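**Lumovmont Clothing Room — progress report to the Sanau Fund**
August 2021
Prepared by Yaqin Cheng, program coordinator

This report covers the second funding period of the grant for sorting, folding and giving out donated clothing. It follows the headings in the grant agreement. Spending is reported separately by our bookkeeper, Lihua Luo, and should reach you in the same mailing.

## Where we are

The clothing room has been open to families through the whole period except for one week in July, when the building had no water. We moved those appointments to the week after and did not lose any of them.

The main change is in how knit tops are handled. In the last report I said that T-shirts and sweatshirts were our biggest backlog. They come in faster than anything else, they take up the most shelf space when they are folded badly, and they are the item families ask for most. We agreed with you to put the first part of the money into that problem and leave coats and shoes until later.

We bought two white folding tables, shelving for the back wall, and a supply of bins and labels. The shelving came from Fukoletti and was delivered with one upright missing. The replacement arrived 11 days later, and the shelves have been in use since then.

## The folding method

Wiesława Domański wrote the folding guide. She went through three drafts and tried each one with people who had never worked a shift here. The first two had too many steps, and one of them only worked on adult sizes. The version we use now fits on a single page and is taped to the end of each table.

The shirt goes on the table sideways, with the collar to one side and the hem to the other, and the top edge is pulled straight before anything is folded. Most of our trouble with lopsided stacks came from skipping that step. Plain gray shirts like the one shown are good for teaching because a crooked edge is easy to see against the white tabletop. 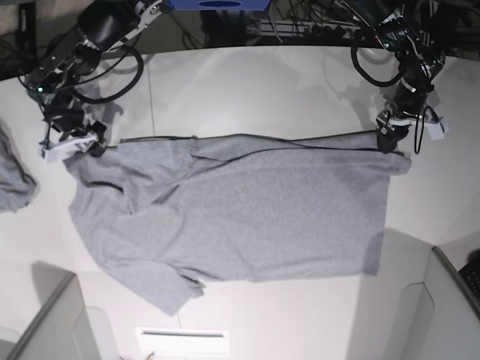

## Sorting and checking

Every garment is checked before it is folded. The checks are for stains, holes, stretched collars and loose hems. Anything that can be mended goes in the mending bin, and anything past mending goes to the textile recycler. We had been checking after folding, which meant unfolding a good part of the work again. Kaiwen Fu suggested changing the order, and it has saved a lot of time on busy days.

Sizes are still a problem. Many donated shirts have had the neck label cut out or washed until it can't be read. For those we lay the garment on top of a sample shirt in each size and go with the closest match. It is slow but it is more reliable than guessing. Marisol Becerra is making a measuring strip that can be fixed to the table edge, with the sizes marked off, and we expect to try it at the start of the next period.

We now keep thicker knits apart from thin ones. A fleece or a heavy sweatshirt folded to the same outline as a T-shirt makes a much taller stack, and the shelves were filling unevenly. The thick ones get a wider fold and go on the bottom two shelves with the folded edge facing out, so a person can take one without pulling the stack apart.
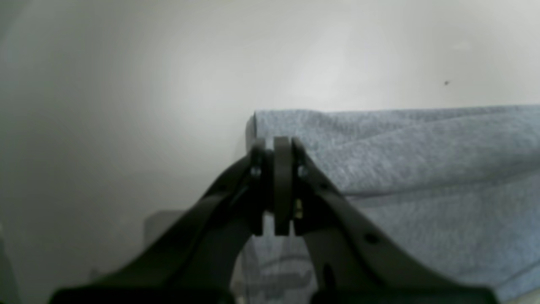

The shelf plan was redrawn to match. Adult tops run along the left side by size, children's tops are in the middle at a height children can reach, and the right side is for items waiting to be picked up. The plan is posted inside the door. We have had fewer questions from families about where things are, and people working their first shift can put stock away without asking.

## People and training

We trained 16 people on the new guide during this period. Six of them came through the Yin Street job-readiness class and did their practice hours with us. Two of those have stayed on for regular shifts.

Training takes one session. The first half is at the table with the guide, and the second half is on live donations with an experienced person alongside. Wiesława ran most of the sessions. Kaiwen took over when she was away and has asked to keep doing some of them, which I have agreed to.

One piece of feedback came up more than once. The tables are a little low for tall people, and a long shift of folding is hard on the back. We have put risers under one table and left the other as it was. If the risers hold up, I would like to buy a second set out of the small equipment line. It is a minor cost and I don't think it needs a budget change, but please let me know if you see it differently.

## Labels and small details

Care labels turned out to need a rule of their own. Some are sewn in at the neck and others in a side seam or near the hem, and new folders were spending time hunting for them or tucking them in. The guide now says to leave the care label where it lies unless it is torn. Only our own size sticker needs to be visible from the front of the shelf.
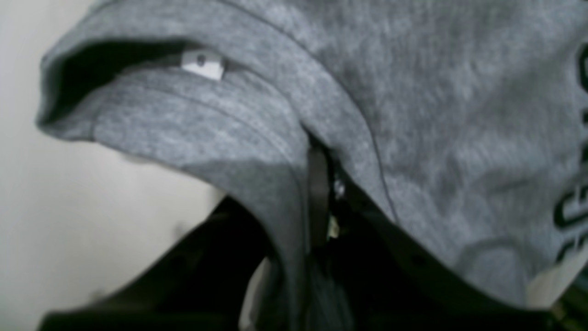

Our stickers have been changed as well. The first roll left glue on knits, and we had to pick it off by hand. The new ones go on the shelf edge and the bin, and a loose paper band goes around each stack with the size written on it. The bands are reused until they wear out.

We also settled what to do with printed shirts. Team names, company names and event shirts are fine to give out and go in with everything else. Shirts with a person's name on them are set aside, and so is anything we would not want to hand to a child. Before this, each person on shift decided for themselves, and the same shirt could be set aside one day and shelved the next.

## What has not gone well

The mending bin is not being emptied often enough. We planned on a mending evening every two weeks and have only held it when Marisol was free. Most of the bin is simple work, mainly open hems and small holes along seams. I am looking for a second person who can run the evening, and I have asked the sewing class upstairs whether they would take part of it.

Donations left outside the door after hours are also still an issue. Bags that sit out overnight are sometimes damp, and damp clothing can't go on the tables. We have put up a larger sign with the drop-off times. It has helped some. A covered drop box would do more, and I will send a separate request if we get a workable quote.

## Next period

- Try the measuring strip on one table, then add it to the other if it works.
- Write folding pages for pants and for children's sleepwear.
- Put the mending evening on a fixed schedule with two people able to run it.
- Start on the coat rack in time for cold weather — the rail is already on site and needs to be fixed to the wall.
- Send you the revised shelf plan once coats have been added.

We are not asking for any change to the grant amount or the end date. If you would like to visit, mornings are the best time to see sorting and folding under way, and Marisol can set up a time.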